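Home | Business | Technology | Opinion | Archive

When the Newsletter Learns Who Is Reading

Mar 19, 2025
By Grigoris Pappas

The office of Dovano is above a shoe repair shop in Brarstead, and when I came for the first time I walked past the door twice. The company makes software which sends e-mail for small shops. It is not a new kind of business, and Dexter Bellamy, who started it, does not pretend that it is. He told me that most of his customers came to him because they were tired of paying for a big marketing system of which they used one small corner.

The product has the name Kullov. A shop connects its list of customers and its past orders, and Kullov decides who should receive which letter and when. A person who buys coffee every month gets a reminder a few days before the bag is finished. A person who bought one gift in November and never returned gets almost nothing for a long time. Bellamy is proud of this last part. "The letter we do not send is also our work," he said to me, and then he complained that it is very hard to put on an invoice.

I wanted to see how this looks from the side of a shop, so I went to Dunleavy, a family store for kitchen goods which has used Kullov for two seasons. Their list had 3034 addresses when they started. Before, everybody on it received the same letter every week, written late in the evening by whoever was still awake. The first thing the program did was to ask for permission again from all the people who had not opened a letter in a year. Many of them did not answer, and they were removed. For the owners it was a painful week.
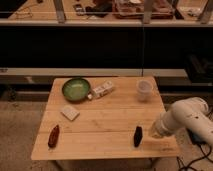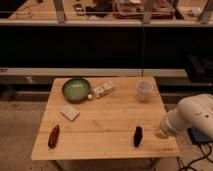
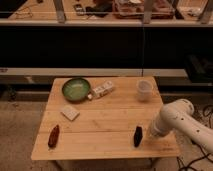
After this cleaning, the letters became shorter. The store now has six types of them, and each has only one subject. The opening rate went up to 61 percent for the regular buyers, which the owners check every morning like the weather. For the rest of the list it is much lower, and the sales from these people have hardly changed. I asked Bellamy about it. He answered that automation can find the moment to speak, but the shop must still have something to say, and some months it has nothing.

There are also complaints. The settings page is long and uses words that only a marketing person would know. One time the program sent a birthday discount to a supplier, who used it. And when a customer writes a reply to an automatic letter, the reply goes to a mailbox that must be read by a human. At Dunleavy it takes around 60 minutes a day, and this hour was not in the plan.

Bellamy says that a tool for sorting replies will come next. He has shown me an early version, in which an angry letter about a late parcel was marked as "friendly." He closed the laptop and offered me more coffee. The present version of Kullov will stay on sale until the sorting works, and the price for existing shops will not change this year.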